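Home | Notebooks | Bench Pages | People | Search

We use cookies to remember your login. By continuing you accept this. OK

Breakfast corner, notebook of the kitchen bench

March, morning, started 8:40

I continue from the last page, where the question was how to lay out the breakfast things so that one person can make toast and a hot drink without walking around the table. Tibor Hegyi has read my earlier notes and he wrote in the margin that I change too many things at once. He is right. Today I change only the place of the toaster and leave all the rest alone until lunch.

Starting position was the old one, toaster in the middle of the table with its long side to the front. In this position I reach over the hot slots each time I want a mug. I did it 27 times yesterday for the count and touched the warm top two times with my sleeve. It is not a serious thing, but in a home kitchen with children it would be.

9:15. Moved the toaster to the back, on the right. The cord now goes down behind and over the floor. It is long enough, with some slack. I want to put a cord cover there before other people come to the bench, and I ask Haris Radulović if there is still one in the Salcedo cupboard. I looked on the upper shelf and found only two short pieces.

9:30. First slices. I used the plain brown loaf, because the seeded one leaves seeds in the crumb tray and then all the next toasts smell burned. Setting three, one slice only, left slot. Color is good on one side and a little pale on the other. Same as last week. I believe one heating wire is weaker, but I did not open the toaster and I will not do it on the bench. Note for the Fluda order: if we buy a second toaster, it should have the slots wide enough for a thick hand-cut slice. Ours takes it, but it has to be pushed.

One more remark about bread. The weight of a slice changes much more than I expected. The loaf from Parnard is cut by machine and I still found thin and thick slices in the same bag. For the browning times I should weigh each one. Tibor says nobody weighs bread at home and I answer him that we are not at home.

10:20. Rack. The steel rack was in the sink area until now, and it was always full of other things. I brought it to the table and dried it. The idea is to let the toast stand upright for one minute after it comes out, so that the underside does not go soft on the plate. I made four slices in the rack and four directly on the plate. After five minutes the ones from the rack were clearly more crisp. They were also colder, and Haris, who came by and ate two of them, complained about this. The butter did not melt for him.

So the rack helps with one thing and hurts another. I write it down as it is. Perhaps a warm plate would solve it, but we have no good way to warm the plates here. The oval ones are too long for the small oven. I tried to lay one in at an angle and gave up, I was afraid to chip the rim.

11:05. Mugs. There was a discussion if the mugs should stand near the water or near the toaster. I prefer in front of the toaster. The free hand finds them there while the other hand is busy with the lever. Haris prefers them next to the water, because he drinks before he eats. For now they stay in front of the toaster, and if somebody moves them please write it in this notebook. Last time I lost one hour to find out why my reach times were different – the mugs had been moved by the width of one hand.

Expenses for this corner until today are 381 with the bread and the new mugs, but without the toaster, which came from the Devovance kitchen when they closed it. Tibor keeps the receipts in the blue folder. Item 61 in the list is the old kettle, please do not throw it away, the lid is missing but the base still works and I want to use it for the descaling trial.

11:50. Layout before lunch. Plate on the left, toaster at the back right, its lever to the outer side, mugs below it. The rack went to the right edge and hangs over it a little, I have to see if it bothers somebody who walks past.
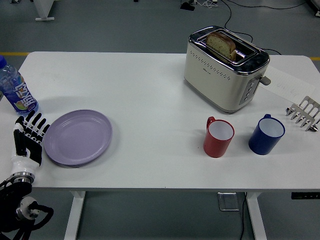

Page last changed: March, 4:25 pm

The paper by the toaster stays on the table. Please do not write on it with anything but pencil.

2:10 pm. After lunch I repeated the toast with the new layout. No more reaching over the slots, this is solved. A new problem is the lever. With the toaster so far to the right, I press it with the right hand and the elbow comes near the rack. I did not knock it down but I was thinking about it every time, and this is already bad. Next try is to bring the rack to the left, behind the plate, and to put the water somewhere else.

3:30 pm. Crumbs. Tray emptied and brushed, table wiped with a damp cloth. Under the toaster there were more crumbs than in the tray. I think they fall when the toaster is moved, so it should be emptied before moving and not after.

Open points for next time: cord cover, weigh the slices, rack on the left side, ask Tibor about a smaller plate. Haris wants to try with rye bread, and he will bring it himself.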